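The Last Ferry to Pumberg

Missed the four o'clock. Of course I did. Ran the whole length of the pier with the bag banging on my hip and the thing was already out past the buoys, all lit up, looking pleased with itself.

Next one at nine. The woman in the ticket booth said it without looking up. Nine, if the wind drops. If it doesn't, tomorrow.

I had my father's papers in the bag. The house papers. The buyer wanted them signed and in Pumberg before the office shut, and the office shut at six, so that was that. 3,657 was what he was offering over the bank's price. Not a fortune. Enough to fix my roof and stop my sister calling.

So I sat. There's a waiting room at Melov, if you can call it one. Two benches, a heater that ticks, a map of the islands with the small ones rubbed away by fingers. I found ours by the smudge. Dad used to put his thumb on it and say there, that's us, and when I was little I thought the smudge was the island. Thought we lived on something gray and greasy. Which, in winter, fair enough.

An old man came in with a dog. Sat down across from me. Dog lay on my foot like we'd been introduced.

Missed it? he said.

Missed it.

Good, he said. It's a bad boat, the four.

I didn't ask. You don't ask, over here, or you're there till spring. But he told me anyway. He'd worked the Gowda light, sixteen years of it, back when there was a man in it and not just a timer. Knew every boat by its engine. The four had a knock in it. The nine was sweet. The nine you could sleep on.

Did you know the house at the top of Draltell, I said. White one. Blue door.

He thought. Dog thought too, it seemed like.

Green door, he said.

It was green before. My mother painted it the summer I turned ten and I had forgoten that completely until he said it. Green. The paint came off on your hands when it was hot. We all went round with green palms for weeks and she said leave it, it's only the house saying hello.

The fellow there kept a lamp in the upstairs window, the old man said. Wasn't supposed to. Confuses things, a light where there's no light on the chart. I wrote him up for it. Twice.

And?

And he kept it lit. So I put it on the chart.

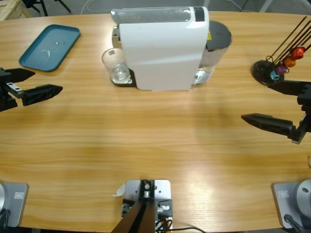

Coffee maker, white, on a pale wood table.

I got up and went to the window. Nothing out there but rain going sideways. I wanted to say that was my father, and I wanted to say why the lamp, which was my brother, who went out after the nets one December and was late. Just late. He came back in the end, half frozen and swearing, and Dad never mentioned it, and never turned the lamp off again either. Thirty years of lamp oil, then bulbs. I used to lie in bed and see the yellow under my door and be furious about it.

It's off now. I turned it off myself after the funeral. Stood there with my hand on the switch like an idiot, then clicked it, then went down and did the dishes.

Is it still on your chart, I said.

I expect so. Who'd take it off?

The heater ticked. The dog got up, turned round, lay down on the other foot. Somewhere past eight the wind quit, all at once, the way it does, and the booth woman banged on the glass and held up both hands. Nine fingers. She'd folded down a thumb.

Buyer called. I let it ring. Then I picked up and he said the office could take me first thing in the morning, no harm done, was I on my way?

I could see the boat coming in by then. Two boats, really. The nine for Pumberg, and behind it the little mail boat that goes out the other way, to Draltell, and takes up to 16 people if none of them have luggage.

I said I'd call him back.

You want the sweet one, the old man said, nodding at the nine. You'll sleep.

I know, I said. I had the bag on my shoulder already. What's the mail boat like?

Terrible, he said – and he took hold of the dog's collar so I could get my foot out.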